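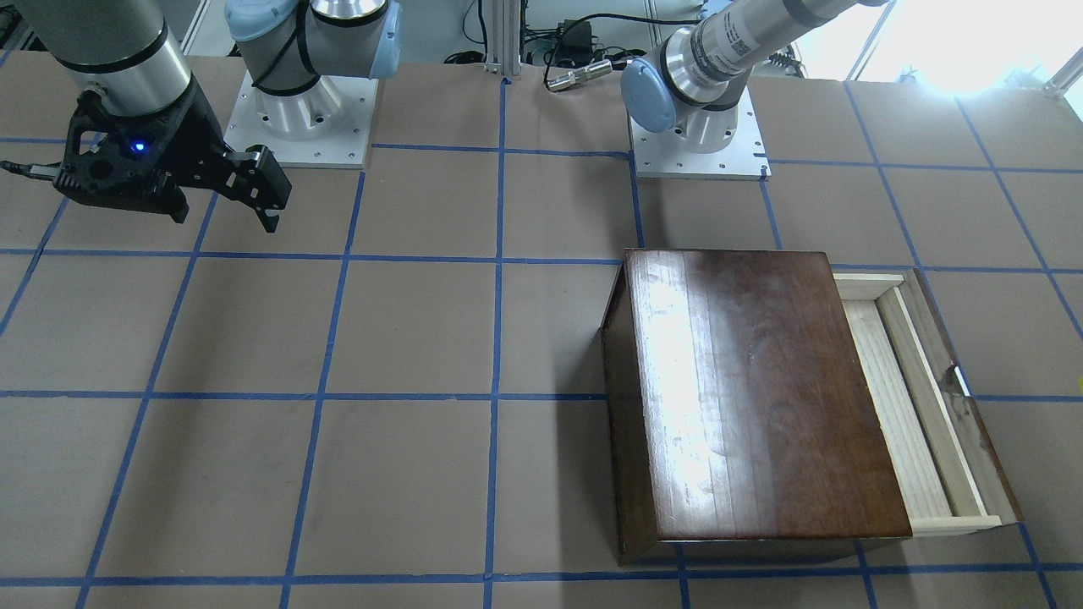
Pasisska Parent and Baby Group: common questions

Who can come?
Any parent or carer with a child under three. Grandparents and childminders are welcome too. You don't need to live in Zovenard.

Do I have to book?
Not for the ordinary morning sessions. The sleep talks with Edit Vida do need booking, as the small room only holds 11 adults.

What does it cost?
Mornings are free. The sleep talks are £3 each, paid on the door. Cash or card.

I don't know anyone. Will that be awkward?
Most people come on their own the first time. Tell whoever is on the door that you're new and they will sit you with parents whose babies are a similar age.

Can I feed my baby there?
Yes, breast or bottle, anywhere you like. There is a kettle and a microwave for warming milk. If you want somewhere quieter, ask for the back room.

My baby cries a lot. Should I wait until things settle?
No. Come anyway, and leave early if you need to.

Is there room for prams?
Single prams can come in. Doubles have to stay in the porch -- bring a lock.

How do I get there?
The 29 bus stops outside. Parking on Bistine Road is limited to an hour before noon.

Do you run in the school holidays?
Yes, apart from the first week of January.

Can I bring an older brother or sister?
In the holidays, up to age six. Please keep them out of the baby area.

Who do I contact?
Keith Trevaskis, through the form on the contact page. He answers most messages within two days.

Last updated Aug 24, 2023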